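From: Anoma Debnath
To: staffroom list
Date: 2022-12-12
Subject: Re: Re: the arm, and who does what after New Year

All, quick one between calls, sorry for typos.

Nazma wrote:
> Can somebody please say in plain words what Lira means for the
> prep room? We got the slides from Bedidix and I still don't know
> if I'm on mornings in the new year. Is it doing the cupboard as
> well or only the table? And who gets the blame when it drops
> something? The late shift are all asking me and I have nothing
> to tell them.
> Nazma

Fair questions. Will try to go through them, not in order.

First, hours. Nobody's contracted hours change. I have that in writing from Bedidix and will forward it when I find the email. What does change is the split. At the moment 4 of us do fetching and putting away, on and off, all day. With Lira running it goes down to 2 on that, and the other pair move to checking and packing. So Nazma, mornings yes, but on the checking bench more than at the cupboard. If anyone really doesn't want that, tell me now and not in the new year please.

Second, what it does. Cupboard AND table, in the end. Table first. The door with the orange handle and the drawer with the silver one are the later stage, and they are harder (a person opens a door without thinking, the arm has to be told how far, how hard, when to let go). All of this is still in the computer model, so don't go looking for a robot in the prep room, there isn't one yet. This is the model as I have it, gripper open over the table:

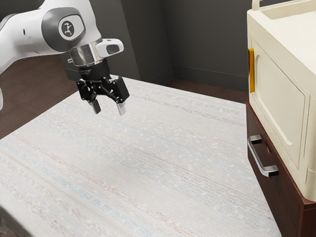 Moushumi Samarakoon: I've sat through a change like this before, at Lurko, and the thing that went wrong wasn't the machine, it was the waiting. Two people stood next to it all day in case it stopped. Counted as "freed up" on paper. Dull as anything and you couldn't start a proper job because you'd be called back. If checking and packing really is a job then fine, but I want it written down that minding the arm is somebody's task with time set aside for it, not something squeezed in on top.

Agree with Moushumi, and I've pasted that in whole as it only went to me and Parveen B. Minding the arm goes on the rota as its own line. Swapped every half shift so no one gets stuck with it. If that doesn't work we change it.

Third, money, as it came up at tea. There is a training payment, 300 each, for whoever does the course. It is paid once you've finished, not on signing up. The 3000 people keep quoting is the whole pot for the site and it has to cover cover (sorry) while people are away on the course. It isn't a bonus. I don't know where that got started.

Fourth, blame. Not yours. If Lira drops something or knocks it, you press stop, you write it in the book, that's it. Parveen Bandara is collecting the book entries. Parveen Weerakoon is doing the rota. Please get the right Parveen, they are both fed up of forwarding each other's post.

What I can't answer yet:
- whether the late shift gets it at all or only days
- who is allowed to move things in the cupboard once the positions are set. My guess is we'll have to stop putting stuff where we like, and I know that will annoy people. It annoys me
- noise. Asked in August, asked again last week

On the positions, this matters more than it sounds. We all have our own way of leaving that cupboard. Nazma turns everything handle out, I shove things at the back. A person copes with that. If we want a say in where things live, we need to give Bedidix a list from us before they make one up themselves. Can each of you send me what you reach for most and which height suits you. Short people especially, last time everthing went on the top shelf.

One more from the model, nearer the cupboard side, so you can see how the arm and the drawer handle sit. Worth thinking where you'd want to stand if you had to get in there by hand.
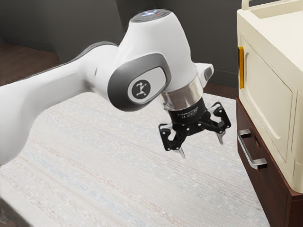
Lira model, gripper open, cupboard on the right

My own worry, for what it's worth, is standing room. If someone has to get at the drawer while the arm is stopped I want to know they can do it without ducking under it. Have asked for that to be tried out in the model with a person-sized figure. No answer so far.

Replies to the list please, not just me, or I end up pasting again. Lists of what you reach for can come to me direct. Anyone who wants the course, name to Parveen W.

Got to go, phone

Anoma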